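2020년 4월 9일, 목기 공방 Ukik 방문 기록

매장에서 쓸 받침 접시와 작은 쟁반을 새로 정해야 해서 공방을 직접 보고 왔다. 지금 쓰는 것은 Gustard에서 받은 기성품인데, 두께가 얇고 테두리가 낮아 컵을 올리고 옮기면 미끄러진다는 말이 매장에서 계속 나왔다. 견적서와 사진만 주고받다가는 크기를 정하지 못할 것 같았다.

## 가는 길과 입구

공방은 목재상이 몇 곳 모여 있는 길 안쪽에 있다. 간판이 작아서 한 번 지나쳤다가 돌아왔다. 주차는 건물 뒤쪽에 할 수 있지만 자재 트럭이 들어오는 시간에는 차를 빼야 한다. 입구에서 손을 소독하고 방문 기록지를 쓴 다음 들어갔다. 마스크는 안에서도 계속 쓰고 있었다.

들어가면 왼쪽이 자재 창고, 오른쪽이 가공실이고 사무실은 가공실을 지나야 나온다. 전시실은 따로 없다. 완성품은 사무실 벽 선반에 올려 두었고 꺼내서 만져 봐도 된다고 했다.

## 자재 창고

판재는 두께별로 나누어 쌓여 있었다. 판 사이마다 가는 각재를 끼워 바람이 통하게 해 두었고, 들어온 달을 분필로 적어 놓았다. 가장 오래된 것은 작년 6월 표시였다. 둥근 그릇은 가운데를 파낸 뒤에 휘는 일이 있어서, 대충 깎은 상태로 한 번 더 말린다고 한다. 이렇게 초벌로 깎은 원판이 창고 안쪽 선반에 꽂혀 있었다. 선반에 붙은 재고표에는 827이라고 적혀 있었다. 크기가 섞인 수량이라 우리가 바로 쓸 수 있는 것이 얼마나 되는지는 따로 확인해 달라고 부탁했다.

옹이가 있는 원판은 다른 칸에 모아 둔다. 버리는 줄 알았는데 작은 컵받침으로 다시 깎는다고 한다. 값은 조금 내려가고 무늬는 고를 수 없다.

## 가공실

기계는 4대이고, 방문한 시간에는 절반만 돌고 있었다. 소리가 커서 설명은 대부분 문밖에서 들었다. 순서는 원판 재단, 바깥 둘레 깎기, 안쪽 파기, 사포질이다. 안쪽을 파는 깊이는 지그로 맞추고, 테두리 윗면은 마지막에 손으로 한 번 더 다듬는다. 사포는 600번까지 올린다. 만져 보니 옆면은 매끈했고, 바닥면은 일부러 덜 갈아 둔 느낌이 남아 있었다.

톱밥은 바닥에 거의 없었다. 집진관이 기계마다 내려와 있고 바닥 모서리에만 조금 쌓여 있었다. 재단기 옆에는 같은 지름의 원판이 허리 높이까지 쌓여 있었는데, Price라는 식당 체인 쪽 주문이라고 했다. 그 주문이 끝나야 우리 물량을 걸 수 있다.

마감실은 들어가지 못했다. 기름을 바르고 말리는 중이라 문을 닫아 두었고, 창으로만 들여다보았다. 건조대에 접시가 세로로 꽂혀 있었다. 기름 마감과 도장 마감을 같은 방에서 하지만 날짜를 나누어 한다고 한다. 냄새는 복도까지 조금 났다.

## 견본 비교

사무실에서 견본을 꺼내 놓고 봤다. 처음에 염두에 둔 것은 사각 쟁반이었지만, 우리 매장 테이블이 좁아서 모서리가 걸릴 것 같았다. 사각은 귀를 둥글려도 테이블 하나에 두 개를 놓으면 남는 자리가 없다. 그래서 둥근 것 위주로 다시 골랐다.

둥근 견본은 테두리 높이와 판 두께가 조금씩 달랐다. 얇은 것은 가볍고 겹쳐 쌓기 좋은 대신 들었을 때 손가락이 걸릴 데가 없었다. 두꺼운 것은 쌓으면 높이가 금방 올라간다. 우리 매장의 선반 칸 높이를 재어 가지 않은 것이 아쉬웠다. 가져간 컵을 올려 보니 가운데가 깊게 파인 것은 컵을 꺼낼 때 바닥이 안쪽 벽에 걸렸다. 얕은 쪽이 나았다.

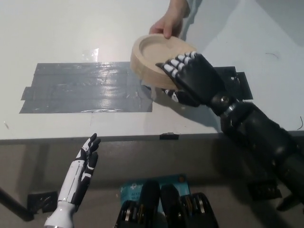 매장에서는 접시를 건네고 받을 때가 가장 문제다. 컵이 올라간 채로 손이 바뀌기 때문에 한쪽이 처지기 쉽다. 그래서 견본을 볼 때도 모양보다 잡는 자리를 먼저 봤다. 밝은색 나무를 칠하지 않고 둔 이 둥근 접시는 판이 두툼하고 바깥 테두리가 한 단 올라와 있어, 가장자리를 엄지와 나머지 손가락으로 집을 수 있다. 가운데는 얕게 파여 있어서 컵받침으로도, 작은 쟁반으로도 볼 만하다. 매장용은 이런 형태로 가되, 물이 닿는 일이 많으니 기름 마감을 하는 쪽으로 의견을 냈다.

## 수량과 납기

한 번에 걸 수 있는 수량은 같은 규격으로 최대 1,000장이다. 그보다 많으면 나누어 받는다. 규격을 섞으면 안쪽 깊이를 맞추는 지그를 바꿔야 해서 규격마다 준비비가 붙는다. 로고 각인은 바닥면만 된다. 테두리에도 넣을 수 있는지 물었는데 폭이 좁아 글자가 뭉갠 것처럼 나온다고 했다.

배송은 공방에서 직접 하지 않고 Trakness를 통해 보낸다. 상자 안에 종이를 한 장씩 끼우는 포장이 기본이다. 파손은 거의 없지만 여름에는 습기 때문에 비닐을 한 겹 더 씌운다고 한다. 비닐 포장은 추가 비용이 없다.

## 돌아와서 할 일

- 매장 선반 칸 높이와 테이블 폭 재기
- 기름 마감 견본 요청, 도장 마감도 한 장 같이 받기
- 초벌 원판 중 우리 지름에 맞는 수량 회신 받기
- Gustard 기존 재고를 언제까지 쓸지 정하기
- 각인 도안은 선이 굵은 것으로 다시 그리기

관리 방법은 안내지를 받아 왔다. 식기세척기는 안 되고, 씻은 뒤 세워서 말려야 한다. 물에 담가 두면 테두리부터 갈라진다고 적혀 있다. 안내지 원본은 사무실 서류함 두 번째 칸에 넣어 두었다.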